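16 October 2025. Breakfast corner, Iltton kitchen

Back at the toast station, and I love how this counter is coming together! Bread from the Ruawai batch, one slice at a time, toaster on setting 4 (6 scorched the crusts).
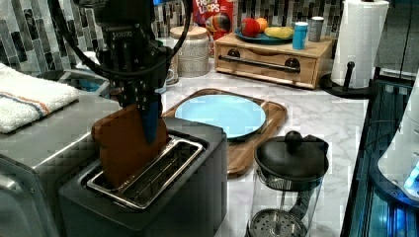
How long does a slice take on setting 4? Set the timer for 70 seconds, then check the color and give it a bit more if it's pale.

The Planov layout is still my favorite, with toast going straight from slot to plate and no reaching over other stuff. I'd been worried about the landing spot, but the blue plate on the wooden board is a great combo, and the groove near the rim should catch crumbs nicely. Want to try a dark plate too, just to compare. 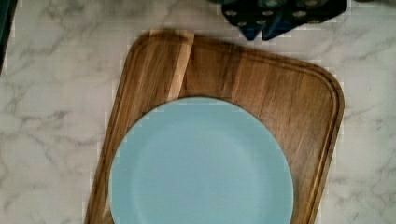
Next up is oiling. The Jorkon oil goes on thin, with the grain, and gets wiped off after lunch. I do like those light and dark bands in the wood! 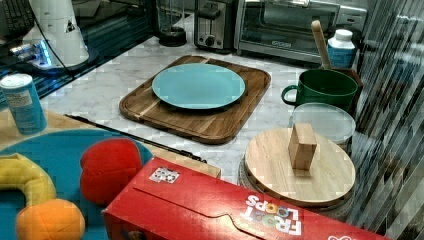 Board and plate, with the green mug to the right.

Cereal comes after toast in the plan. Bowls still to sort out, and the shelf list (sheet 2,001) needs a line for the mug.

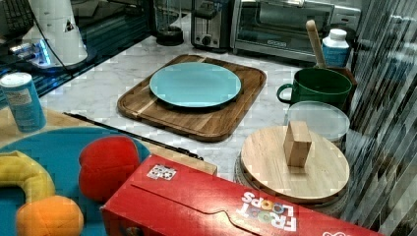
Froot Loops box on its side, play fruit on the blue round.

To do: more bread, second butter knife.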